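Derano Press Announces "The Lantern Keepers of Gristau," a New Novel for Young Readers

Out in March, the first book in the Trernesen series follows a 13-year-old who hears the harbor bell ring when there is no one left to ring it

Derano Press is thrilled to announce The Lantern Keepers of Gristau, a middle-grade adventure full of fog, secret stairways and one very stubborn goat!

Ottilie Wang has lived in the island town of Gristau all her life, and she thinks she knows every alley in it. Then the bell sounds at midnight, the lamps along the sea wall go out one after another, and her grandmother hands her a key to a door Ottilie has walked past 1,000 times. By sunrise she is on a fishing boat bound for Trernesen, a city that isn't on any of her school maps.

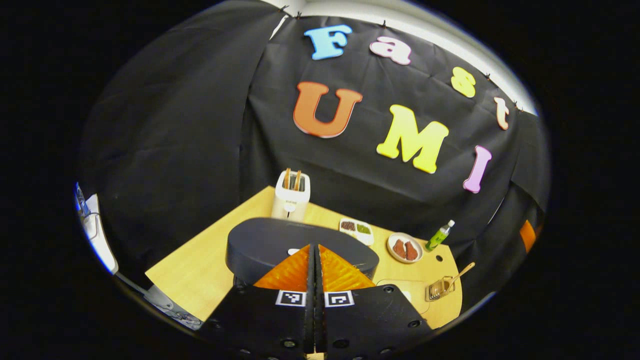

Do readers need to be a certain age to enjoy the book?

It was written with ages 8 to 12 in mind, but older readers who like a good mystery will find plenty to chew on, and the short chapters make it a great pick for reading aloud at bedtime.

Our early readers loved Ottilie's map-making and her long-running argument with the ferry captain, and several of them wrote in to ask for more of the goat (there is more goat in book two, we promise). The hardcover includes 17 ink drawings and a fold-out map of the old harbor.

The Lantern Keepers of Gristau will be sold in hardcover, e-book and audio. Teachers and librarians can ask for a free discussion guide and a sample of the first two chapters through the schools page on the Derano Press website. Review copies are available now from the publicity desk.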